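How to Oil a Pale Wooden Table

I love this job! A tin of oil and a quiet evening, and a tired table perks up no end. Start by wiping it down, then sand lightly with 162 strokes fewer than you think - a gentle hand is plenty.
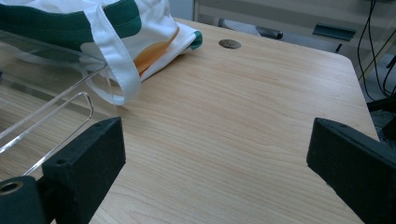
Pour a little oil on a lint-free cloth and rub it in thinly. Leave it overnight, then give it a second coat. 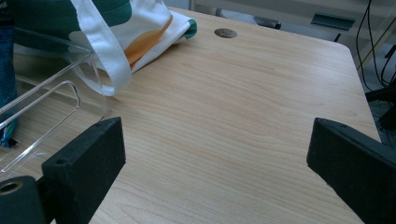
Thin coats are the bit I get most excited about. Always follow the lines of the wood, even when they run on a slant like the wavy ones here, and go lightly over a rounded corner. My 500 ml tin has lasted since July. Lay used cloths flat outside to dry, as oily rags can catch fire.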